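Packing and Sorting Assistant, Packaged Snacks and Dry Goods (part time)

Employer: Nestby
Reference: 3605
Reports to: Yoga Khoo, packing supervisor
Start: July

Nestby packs mixed snack boxes for home delivery and for office pantries. The items arrive loose or in bulk bags, are sorted by type on a table, and are placed in open cardboard boxes according to a packing list. We have an opening for one assistant on the morning shift.

The work

The assistant takes single items from a mixed pile and places them in a box in the order given on the list. Item size varies a great deal. At one end are narrow stick snacks and small single-serve packets; at the other are clear bags of buns, which are soft and lose their shape under pressure. Boxes are filled from the wall side toward the front. Soft goods stay out until the rest of the box is full.
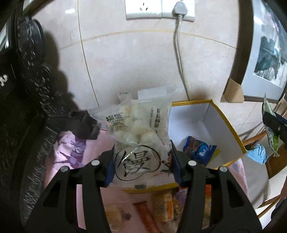
The packing list has one line per item. Each line gives the product type, the number of units and the position in the box: floor, side or top. Product type is matched by the printing on the wrapper. A large part of our stock carries Chinese labels. Reading Chinese is useful but not required, as the list has a reference sheet with a picture of each wrapper.

Daily tasks

Clear and wipe the packing table before the first box.
Bring the listed stock to the table and check it against the list.
Sort mixed stock by type.
Check each packet for open seams, punctures and crushed corners. Damaged packets go in the reject bin with a note of the line number.
Find the date on the back panel and confirm that it falls inside the limit on the list.
Fill, check and close each box, then mark it with the box number.
Enter finished boxes in Clokiritz, our stock record program. Training is given.
Return leftover stock to the shelf at the end of the shift.

Handling rules

Hold small packets by the flat faces. The end seals are the weakest part of the wrapper and should not be used as a handle. Bags of buns are lifted with even pressure from both sides and set down upright. Crackers in thin film are never placed under anything else. A packet that does not fit is taken out and turned; it is not pushed in.

A new assistant packs practice boxes for the first 2 shifts. These are opened again by the supervisor and compared with the list. Speed is not measured in this period. After that, the normal target is 50 boxes per shift, with errors recorded by type: wrong item, missing item, wrong position, damage.
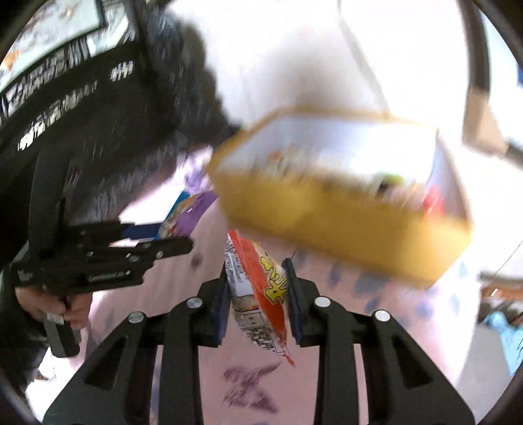
Small snack packet and open yellow box.

Requirements

Able to stand at a table for most of a shift, with breaks.
Good near vision, with or without glasses. Date codes are small and sometimes printed over a pattern.
Able to lift a full stock carton from the floor to table height.
Able to follow a written list without skipping lines.
No allergy to wheat, soy, nuts, milk or sesame that would be set off by handling sealed packets.

Prior packing work is welcome – shelf stocking, kitchen prep or mail room work counts as well. No diploma is needed.

Hours and pay

The shift starts at 7:30 a.m. and ends at 12:30 p.m. Shifts are set one month ahead. Pay is hourly, at the rate on the posting sheet, and training shifts are paid at the full rate. Aprons are provided. Closed shoes are required and are not provided.

Location

Bunting Building, rear entrance, Room 2314. The freight elevator is out of service in the early morning, so applicants who need step-free access should say so when they write and we will arrange entry through the front lobby.

How to apply

Send a short letter and a list of past jobs to Jade Parsons, Nestby hiring desk, with the reference number in the subject line. State the earliest shift you could work and any dates in July when you are not available. Applicants on the short list will be asked to come in for a trial of one hour, which is paid. The trial consists of sorting one mixed pile, filling one box from a list and finding the date on a set of packets.

Applicants who came to us through the Flesel placement service should apply through their contact there – letters sent to both places are counted as one application.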